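How to Contest a Parking Ticket Without Losing the Whole Month of June

A parking ticket gives you two choices, and the city of Storkarthorpe prints the first one (pay) in much larger type than the second.
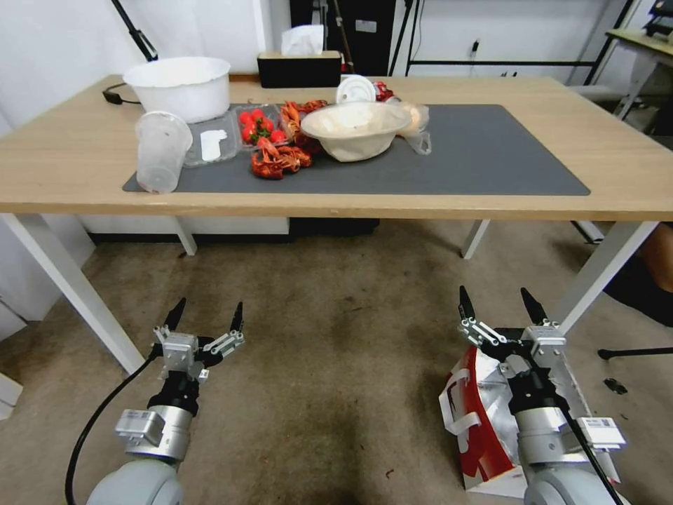

Veronica Pîrvu wrote in after the earlier version of this page to ask whether paying the ticket first and arguing later was safer. She had heard that it stops the late fee. It does stop the late fee. It also closes the case, and the parking office treats your check as a signed confession. If you mean to contest, don't pay yet.

Before you start

You need the ticket, your registration, and a phone or camera. You also need to know your deadline. It's on the back of the ticket, in gray ink, under the paragraph about accepted forms of payment. Write it on something you won't lose. The ticket itself will spend the next two weeks trying to get under the passenger seat.

Step 1. Read the ticket for mistakes

Check the plate number, the state, the make of the car, the street, the time and the violation code. A misspelled street name rarely gets anyone off. A wrong plate often does. Mine once said I had parked a blue pickup on Wike Street at 4:10 a.m. I own a tan hatchback and am not awake at 4:10 a.m.

Look up the code as well. Officers work from a short list, and now and then the code for a fire hydrant lands on a car at an expired meter.

Step 2. Go back and take pictures

Do it the same day if you can. Signs get replaced, branches get trimmed, and curbs get a fresh coat of red paint at suspicious moments. You want:

The nearest sign in each direction, close enough to read
The same signs from where a driver would see them
The curb along the full length of the space
The meter or pay station, including its number and whatever its screen says

Stand where your car was and take one looking up the block and one looking down it. Hearing officers like to know where they are.

Step 3. Write the letter

Keep it to one page. Put the ticket number at the top, then what happened, in order, then what you want, namely dismissal. Leave out your feelings about the officer, the mayor and the price of gas. Silviu Matei sent me a draft that ran to 1,950 words and compared the meter on Rernport Avenue to a slot machine. I enjoyed it very much. We cut it to eleven sentences.

"I was only gone a minute" is not a defense. Neither is "everyone parks there," although it may well be true.

Step 4. Send it so you can prove you sent it

If you file online, save the confirmation page. If you mail it, use certified mail and keep the receipt with your copies. Never send originals.

Step 5. The hearing

If the written review goes against you, ask for a hearing. Some places want the fine deposited first, so read the denial letter carefully. Ours are held in Room 597 of the county building, which has a single bench and a clock that runs fast. Arrive early, bring two printed sets of your photos, and answer the question you were asked. Most hearings are over in less time than it takes to find parking.

Feed the meter outside. It is $80 if you don't, and they do check.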